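Progress report to Zeng, Prundovgate uniform reuse program

We had a really good month, and I'm happy to be writing this one! When your support came through in October we had bags of donated school and work clothes and no steady way of getting them folded, checked and back out to families. The folding sessions are now a regular part of the week, and the backlog in the storage closet has finally started to shrink.

The biggest change is that we settled on one way to fold. Before this, every helper had a favorite method (some rolled, some folded in thirds, one group swore by tissue paper) and the stacks never sat straight on the shelf. We wrote the steps on a card: buttons closed, sleeves in, sides to the middle, bottom up to the collar. Hooded pieces get the hood tucked down first. It sounds small, but the shelves look so much better and packing an order goes a lot faster.

Navy has been the color of the month. Most of what came in through the Stirnerix collection point was navy with striped trim, and striped cuffs turn out to be a handy guide, because when the two stripes line up the sleeves are even.
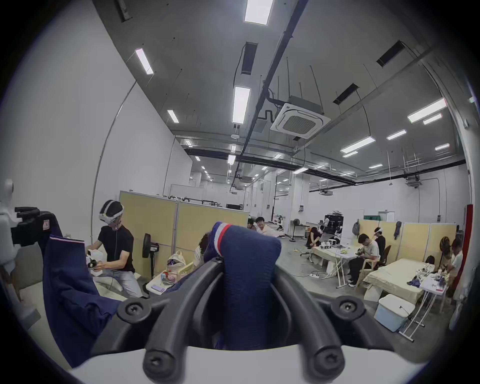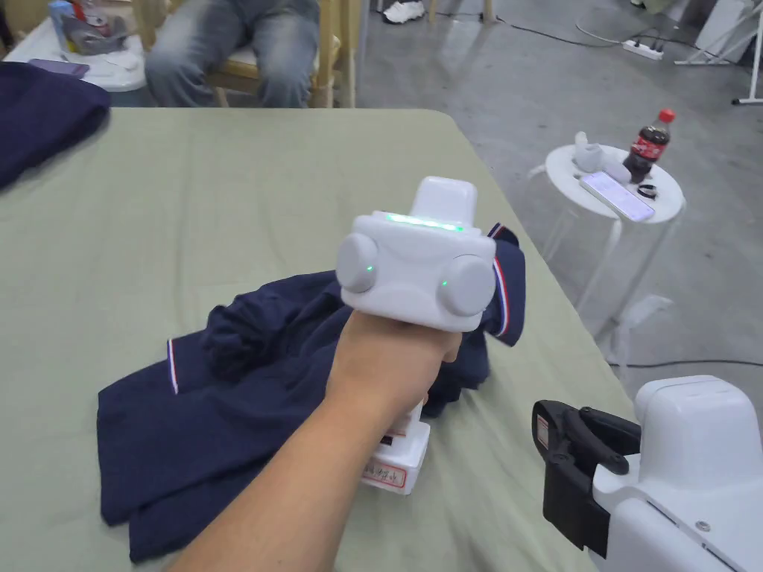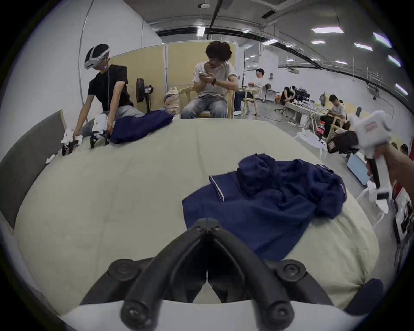
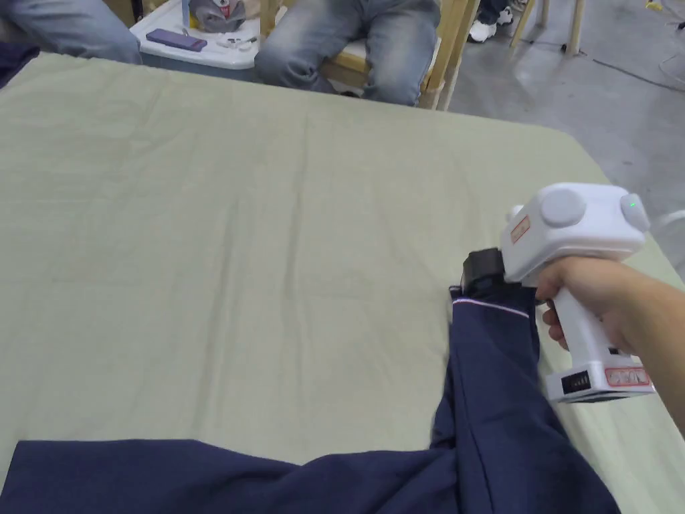

Navy garments at the folding session

## Activities and results

**Folding and sorting.** We finished 994 pieces this period against a target we had honestly thought was a stretch. Polo shirts are the easiest and new helpers start there. Jackets are slower. A thick hood throws the whole stack off, so we now keep jackets on their own shelf with no more than four to a pile.

**Work surfaces.** A cloth over the table has been a big help with the knits, which used to slide around on the bare top. We'd like a second one so the first can go in the wash. Large soft surfaces are fine for laying things out and sorting, but the folds come out less crisp, and we've asked helpers to do the final fold on a table whenever one is free.

**Orders out.** We sent 60 family bundles through the Pekik pickup desk. Each had tops, a jacket where we had the size, and a note on washing. Feedback has been warm, and the most common request by far is for more small sizes. We are short on those and will say so on the next donation flyer.

**Repairs.** About 40 pieces are waiting for a button, a hem or new trim. This is the one area where we're behind. Sewing takes a different set of hands, and the Monday group only has one machine that runs well.

## Next period

- Clear the repair pile before the winter coats arrive
- Print the folding card in a larger size and hang it by the shelves
- Add size labels to the shelf fronts
- Try a shorter session in the evening for people who work days

## Budget note

Spending is on plan. We have money left in the supplies line and would like to move part of it to thread, buttons and a machine service, if that's all right with you. Shelving came in under the quote. Receipts are in the shared folder, sorted by month.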